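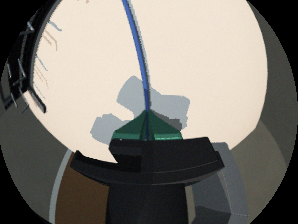 Gripper and green pyramid, simulated view

Ticket 889 - Kellberg Stolura, cover screen stays black after closing
Status: Closed, resolved by update
Product: Stolura (foldable)
Software: Mevcombe OS, build 663
Carrier: unlocked, one physical SIM, one eSIM

Original report

I close the phone and the cover screen does not come on. The inner screen is fine. If I open the phone again it works as normal, and if I close it a second time the cover screen sometimes comes back and sometimes doesn't. When it is black the phone is still running. Calls come in and ring, music keeps playing, the volume buttons work. I just can't see anything or answer a call without opening it.

Started in April after the update to build 663. Before that I never had it. The phone has not been dropped and has not been in water. I have a thin case on it, two pieces, and the film that came on the inner screen is still on.

Things I tried before writing in:
Restarted it. Fixed for a few hours, then back.
Turned always-on display off and on. No change.
Cleaned the hinge side with a dry cloth.
Took the case off for a day. Seemed better but then it happened at dinner, so no.

Support, first reply

Thank you for the report. Please answer the following so we can route it:

1. With the screen black, does double-tapping the cover screen wake it?
2. Does pressing the power button give a short vibration?
3. Is "Continue apps on cover screen" set to Always, Ask or Never?
4. Do you use a third-party home screen or lock screen app?

Please also run the fold sensor test. Open the Mevcombe settings, go to Device care, then Self test, then Hinge and fold. Open and close the phone slowly when asked. The test gives pass or fail for each position and a raw value for fully closed.

Customer

1. No.
2. Yes, it vibrates.
3. Always.
4. Yes, Bepari. I have used it since my last phone.

Fold test passed in all positions. Closed value says 167. I don't know if that is good.

Support

A closed value of 167 is inside the normal range for this model. The sensor knows the phone is shut, and the vibration tells us the power button is being read. That makes a hinge fault less likely, although we are not ruling it out yet.

Next step is to check whether Bepari is involved. Please do not uninstall it, you would lose your layout. Instead:

Go to Settings, Apps, Default apps, Home app.
Choose Mevcombe Home.
Restart the phone.
Use it like that for two full days and note each time the cover screen fails.

Please leave "Continue apps on cover screen" on Always during this test. We want to change one thing at a time.

Customer

Did the two days. It failed three times, compared with maybe a dozen before. So better but not gone. All three were when I closed the phone with a video playing. Once it was a video in the browser and the other times in the gallery.

I would like my old home screen back, the stock one puts the folders in the wrong place on the big screen and they don't go back when I move them.

Support

You can switch back to Bepari now. The test told us what we needed on that side: it makes the fault more frequent and does not cause it by itself.

The video detail is useful. Please try this and tell us the result:

Play any video in the gallery on the inner screen.
Close the phone in one quick motion.
Wait ten seconds.
Open it, and repeat with the video paused.

Customer

Playing: black on the fourth try. Paused: closed it 40 times while watching TV and it was fine every time. 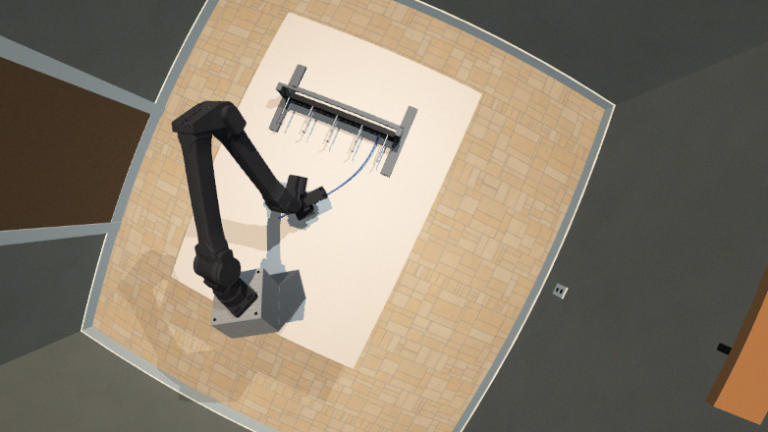 Robot arm on gray pedestal, overhead render

Support

Thank you, that is a clear result. We were able to get the same behavior on a Stolura running build 663, with the stock home screen and a gallery video playing. We could not get it on the build before.

From our side it looks like the handover from the inner screen to the cover screen stops partway when the video layer is still active. The inner screen turns off correctly. The cover screen gets power but is never told to draw. A slow home screen makes the gap longer, which fits with what you saw using Bepari.

This has been passed to the software team. A repair visit is not needed at this point and we would advise against a cover screen replacement. It would not help.

Workaround until the update:

Set "Continue apps on cover screen" to Ask.
Turn off "Keep video playing when folded" under Display, Fold actions.
If the screen does go black, open the phone, wait for the inner screen to light fully, and close it again. If that fails, hold power and volume down until it restarts.

Customer

Set both. Two days with no black screen. I do miss having the video carry on when I close it, I used that on the bus.

One other thing, and I don't know if it belongs in this ticket. With "Ask" on, the question pops up on the cover screen but the keyboard is sometimes already open behind it. I have to swipe it away first.

Support

The keyboard problem is a separate known issue and is only cosmetic. We have added your report to it, so there is no need to open another ticket. Going to the home screen before you close the phone avoids it.

We will keep this ticket open until the update is out.

Support, update note

The update for the Stolura is being released in stages. It may take a few days to show up. To check by hand, go to Settings, System, Software update, and tap Check now. You need Wi-Fi and the battery at half or more.

After installing:
Set "Continue apps on cover screen" back to Always.
Turn "Keep video playing when folded" back on.
Update Bepari from the app store if there is a newer version.
Repeat the quick close test with a video playing.

Customer

Got it Friday. Install took a while and the phone was warm after, but it cooled down. Put both settings back the way they were. Closed it with a video playing over and over and the cover screen came on each time. There is a short delay, a bit longer than before all this started, then the picture shows up.

The keyboard thing still happens.

Support

Glad to hear the cover screen is working. The short delay is expected in this version - the phone now waits for the video layer to finish before it switches. The keyboard fix is not in this update and is tracked separately.

Closing ticket 889. If the cover screen goes black again, reply to this thread and it will reopen. Please include the new closed value from the fold test with your reply.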